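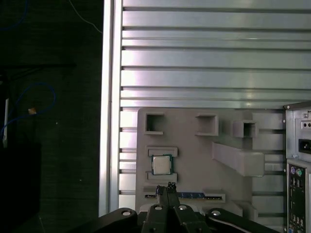 *Printed fixture board, grey, in front of slotted aluminium rails.*

# hillano-flat

Measurements of warp and shrinkage in flat 3D-printed parts. The set covers 200 plates printed to the same drawing and measured at the Orellana workshop. It is meant for people who print brackets, boards and jigs and want to know how far to trust the nominal size.

## Contents

| File | Contents |
|---|---|
| `plates.csv` | one row per plate: material, infill, orientation, nominal and measured size |
| `warp.csv` | corner lift in millimetres, four rows per plate |
| `drawing.pdf` | the plate drawing, with hole positions |
| `rejects.csv` | plates that came off the bed during printing, with the layer reached |
| `CHANGES.md` | corrections to released values |

All lengths are in millimetres and all temperatures in degrees Celsius. Missing values are left blank. Zero always means a measured zero.

## How the plates were made

Plates were printed in batches of 10, with one material per batch. Bed position was recorded but not randomised. Plates from the back row tend to show more lift at the outer corners, and `bed_pos` should go into any model fitted to this data.

Filament was dried before use except in the batches marked `dried = n`. Those were printed on purpose from spools left open in the workshop. Humidity in the room was not logged.

## Measurement

Length and width were taken with a digital caliper at 3 places per side and averaged. The separate readings are kept in the columns ending `_a`, `_b` and `_c`. Corner lift was taken with feeler gauges on a granite surface plate, with the opposite corner held down.

Cristóbal Bustos took all the caliper readings. Corner lift was shared between Brenda Urrutia and Sadia Awan; initials are in the `reader` column. Both readers measured 15 of the plates, and the two sets of values appear in `warp.csv` with the same `plate_id`. Filter on `repeat = n` if you need one value per corner.

## Known problems

- Hole diameters are not included. The first batches were measured with a worn pin set and the readings were withdrawn.
- Some `plate_id` values end in `x`. These plates were relabelled after the marker rubbed off. The order within the batch is certain, the bed position is not.
- `infill` is the slicer setting. No plate was cut open to check it.
- Readings were taken a day after printing. Slow creep in PETG will not show up here.

## Loading

```python
import pandas as pd

plates = pd.read_csv("plates.csv", dtype={"plate_id": str})
warp = pd.read_csv("warp.csv", dtype={"plate_id": str})
df = warp.merge(plates, on="plate_id", validate="many_to_one")
```

Keep `plate_id` as a string. Leading zeros matter.

## Licence and contact

Data: CC BY 4.0. Scripts: MIT. Please cite the set by name and version tag.

Corrections go to Ľubica Bartoš through the issue tracker. Give the `plate_id` and the column. The next release is planned for February and will add the Kurkov nylon batches.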